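Student robotics club takes control panel task to Akdale

AKDALE, 14 July 2018 — The student robotics club of Namwood has finished the first stage of its summer project, in which a simulated robot arm learns to operate a control panel. The club has 35 members, and most of them had never written a program for a robot before.

The panel was modeled by the students themselves. A written order tells the arm which control it must reach and how it should be set.
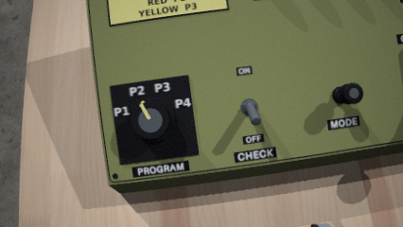 The work is divided between two teams. One takes care of the arm and its movements, the other prepares the panel and keeps the records of each attempt. Until now the club has stored 2,349 attempts — the good ones and the bad ones together, as the rules of the Skasteck student competition require.

Small knobs are still the most difficult part, the club writes in its report. The fingers must come down on both sides without pushing the neighboring switch.

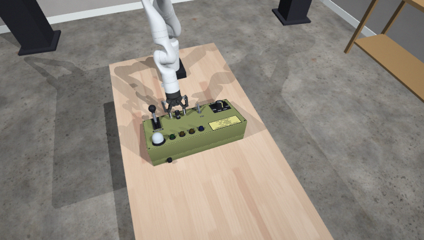
The simulated arm with its gripper open around a small black control.

In September the club will meet 10 other clubs in the Skasteck final at the Rewi hall. Entrance is free for families.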